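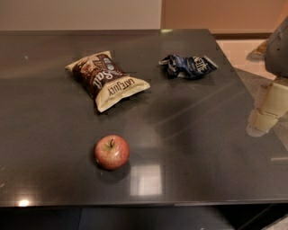
Tomoyo Hattori maintains that anyone can teach a robot arm to pick up an apple, and that chips are where character shows. Gekow is hiring three demonstrators to test her theory. You'll steer the arm by remote control, same reach, same grab, 16 tries an hour, until it can manage without you. We have 3,706 demonstrations and want more — many more. No degree needed. Patience needed, steady hands preferred. Shifts start at 3 p.m. through August. Snacks on the table are for the robot. Write to Yavuz Akyol at Gekow.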